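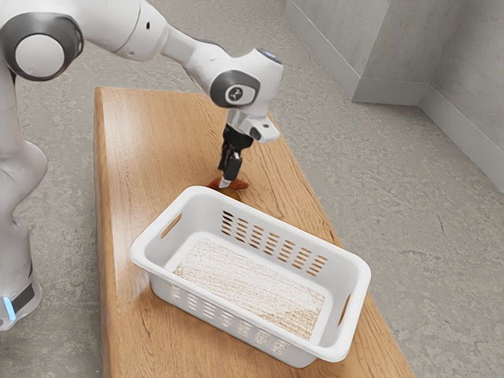
White arm over the long wooden table

Urnent Scansion Notebook
From Zokmont, Momthorpe

The Urnent is a notebook for people who read poems slowly and want to mark how the lines move. You copy the verse by hand on the wide line, and over it there is a narrow band where you put the stresses, the foot divisions and the pauses. Each page has room for 9 lines of verse, so a sonnet takes one page and a part of the next one. We know that some readers would like all fourteen lines on one page. We tried this in the first version and the band became too narrow for a normal pen.

Cover colors: dark green, gray, brick
Format: wider than tall, opens flat
Pages: 200, numbered
Paper: Lazăr cream, 100 gsm
Ribbons: 2
Binding: sewn
Language of the printed guide: English

How the page is made

Every line of verse in the Urnent has three levels. The lowest one is the writing line itself, printed in light gray. Over it comes the stress band, with a row of very small dots which help you to keep the marks straight when the poem is long and the hand is tired. Over the band there is a thin free space. Many readers leave it empty. Others use it for a second reading of the same line, when they are not sure that the first reading was right, and then both can be seen together.

The outer margin is wide. There you can write the rhyme letters, the source of the poem or a word you had to look up. The inner margin is narrow, but the sewn binding lets the book lie open, and you can write almost until the fold.

On the left pages, the lines are the same as on the right pages. In the first version the left page was blank, for notes, and we received many letters about it. Some of our customers liked the blank page very much and asked us to keep it. For them we still make the notebook with blank left pages, under the name Urnent Half. The paper and the binding are the same, and it costs the same.

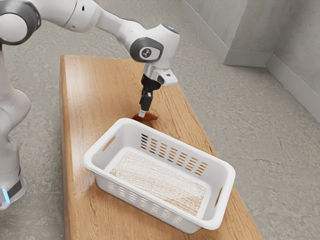 Momthorpe, 6 February 2026

The new printing of the Urnent is now in stock in all three colors. We changed two things in it. The gray of the writing line is a little lighter than before, which was the wish of readers who work with pencil. And the short guide at the back has now a page on lines that begin with a stressed syllable, with a few words on how to mark them when the rest of the line is regular iambic. The old printing had only one sentence about this, and teachers told us that their students stopped exactly there.

If you have the November printing, the page layout is the same and you can continue with the new one without any difference in your work. Only the guide is longer. We will send the additional page on paper, free, to anybody who bought the older notebook and asks us for it.

The guide at the back

The guide is short and it does not try to be a handbook of meter. It shows the marks we propose, with one line of verse for each, and explains the names of the common feet. It has a page on elision, where two syllables are spoken as one, and this page is useful mainly for older English verse, where the spelling can show it or can hide it. There is also a page for accentual verse, in which you count only the beats and leave the other syllables free.

You do not have to use our marks. In many schools the stressed syllable gets a slash and the unstressed one a small curve or an x, and the band is high enough for all of these. Readers of Latin and Greek write to us that they use it for long and short syllables. It works, but a hexameter in large handwriting can be too long for the line, and then it must be broken.

For free verse the band can look like a strange thing at first. We suggest to use it for breath and pauses only, or for the places where the same sound comes back.

Paper and pens

Lazăr cream is a smooth paper with a warm tone. A soft pencil writes well on it and can be erased several times before the surface becomes rough. Fountain pens with a fine or medium nib do not go through. With a broad nib and a wet ink you may see a shadow on the other side -- please try it first on the last page, which we left without lines for this purpose. Markers with alcohol go through, and we do not recommend them.

The gray lines are printed with an ink that does not dissolve under water-based pens. Correction fluid covers them, of course, and they cannot be brought back.

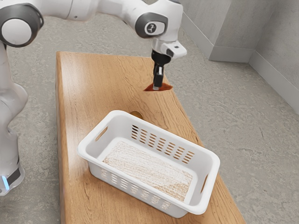 Two-fingered gripper with a thin, flat piece, just above the tabletop

For classes and reading groups

We sell the Urnent in packs for schools. The pack has all notebooks in one color and the guide is included in every copy, as usual. If a class needs only the guide, it is available as a separate booklet with a paper cover. Teachers can also order loose sheets with the same ruling, which are practical for tests or for a first lesson, when it is not yet known who will continue. The sheets have holes at the left side and a line for the name at the top.

Groups which meet to read aloud often use the two ribbons in this way: one stays at the poem for the evening, the other at the poem from the last time. Both ribbons are long enough to come out at the lower corner, and the ends are sealed.

Common questions

Can the index be changed? The first four pages are an index with space for the title or first line and the page number. They are ruled but they have no headings, so you can use them in your own way.

Is there a version for the left hand? The book opens flat and the margins are mirrored, and left-handed customers tell us that they are satisfied. We do not make a special version.

Can I get a smaller one? At this moment, no. The line must hold a full pentameter in normal handwriting, and in a pocket size this is not possible.

Does the cover get dirty? The cloth on the gray cover shows spots from coffee more than the other two. It can be cleaned with a damp cloth, with very little water.

Delivery and returns

Orders are packed in Momthorpe and go out in a stiff card sleeve. An unused notebook can be sent back in its sleeve, and we return the price of the book. If a page is missing or the ruling is printed crooked -- it happens rarely, but it happens -- write to us with the number of the page and we will replace the copy. You can keep the faulty one for drafts.

Related items: Urnent Half, Urnent loose sheets, Zokmont guide to marks (booklet), spare card sleeve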